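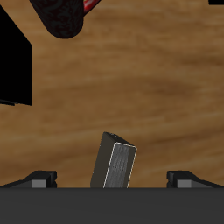 Gripper open over the block, table view in the sim.

About us

Perine is a shared workshop in the back half of the old Matheson building. Started with 2 benches and a drill press from 1994 (still runs, mind the belt). Now 22 members, most of us building some kind of robot arm or fixing one.

Main group project right now is Drakau, a tabletop arm with a two-finger gripper. Talha Lashari does the sim side, Lotte Dewulf cuts and prints the parts. We try every grab on screen first. Cheaper than motors. Mugs, books, blocks, whatever somebody modeled that week.
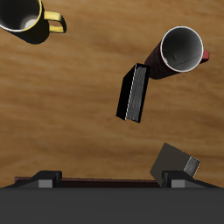 Same table, mugs and books. Olive one is between the fingers.

Fingers are on their third redesign, pads still the plain flat kind. Georges Saliba wants curved ones for handles, we'll see. The real arm is on bench 2, wrist not wired yet, hopefully by September.

Open night is Thursday from 7, door on the Raletden side. Bring your own project or help out on ours, no experiance needed. Keys and dues: ask Veerle De Smet. Laser cutter is members only, sorry, insurence thing.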